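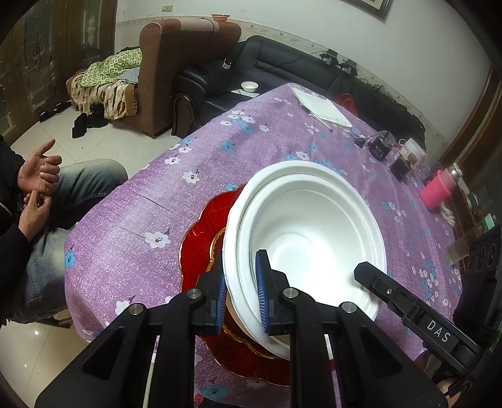 How to check a sports hall floor before you pay to replace it

Most clubs and schools that ask for a new floor have been told they need one by somebody who sells floors. I don't say that makes the advice wrong. It does mean you should spend an afternoon on your hands and knees before you sign anything, and what follows is how I go about it for a sprung timber floor in an ordinary hall used for badminton, netball and the odd evening of circuit training.

You'll want a long straight edge (two metres if you can get one), a torch, a basketball, chalk, masking tape, a plan of the hall drawn to any scale you like, and a moisture meter. Hire the meter. The cheap ones give you a number, and I wouldn't bet a floor on it.

Step 1. Find out what you've got

Look for the handover file before you look at the floor. It should say who laid it, what sits underneath and when it was last sanded. If there isn't a file, find a place where the build-up shows. A threshold strip at a fire exit will often lift with four screws, and under a socket cover for the badminton posts you can usually see the board thickness and the batten or foam pad below it.

Write down how much timber is left above the tongue. Boards that still have a decent wear layer can be sanded again, whatever the brochure says about the lifespan of a finish. If the tongue is nearly showing, skip to Step 5, as sanding is off the table.

Step 2. Walk it in strips

Tape the hall into strips about a metre wide and walk each one slowly in flat shoes. Chalk a cross where the floor gives more than its neighbours and a circle where it creaks. Creaks are mostly harmless. Soft spots matter more, particularly if they run in a line, which points to a batten that has come away from its packers.

Copy the marks on to your plan before anyone comes in and scuffs them off.

Step 3. The ball test, and what it won't tell you

Drop a basketball from shoulder height on each cross, then on a spot you believe is sound. You are listening for a dead thud and watching for a low bounce. Do it several times in each place.

Salespeople are very fond of this one. It makes a good show in front of a headteacher, and a slightly flat ball will condemn any floor in the country. Use it to compare one part of your floor with another and leave it there. Proper figures for shock absorption and ball rebound come from a test rig and somebody trained to use it. If a quotation talks about performance levels, ask to see the test report for your hall, not the one for the product.

Step 4. Damp and gaps
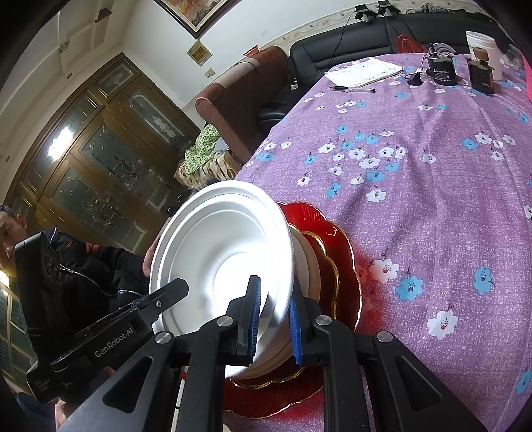
Take readings along the outside walls, by the changing room doors and under any roof light, then a few in the middle. One high figure on its own means little. A group of them near a wall means water is getting in, and a new floor laid over that will go the same way as the old one. I looked at a hall in Hodlow where the second floor had cupped in the same corner as the first, beside a blocked downpipe.

Gaps between boards open when the heating is on and close again in summer. Measure in January and you will frighten yourself. If you can, measure again in July before deciding.

Step 5. Get prices for three different jobs

Ask each firm to price a local repair, a full sand and reseal with new court lines, and a complete replacement, all as separate sums. Some won't want to. Anitha Namboodiri, who runs the bookings at a hall near me, was quoted for replacement only by two firms — the third repaired a run of battens and resealed the lot, and she had the hall back in 18 days.

Check that each price covers moving the seating, taking away waste, relining and curing time. A 3000-pound difference between two quotes can vanish once you add the lines back in.

Be wary of overlays. A vinyl sheet rolled out over tired timber can look very smart on the day, but it may hide movement and trap damp, and the warranty may well exclude the floor underneath. Read that part yourself.

Step 6. If you do go ahead

Keep a few of the old boards for matching, ask for the moisture readings in writing on the morning of laying, and hold back part of the payment until you've had a full week of play on it. Then put the paperwork in a file and tell the next person where it is.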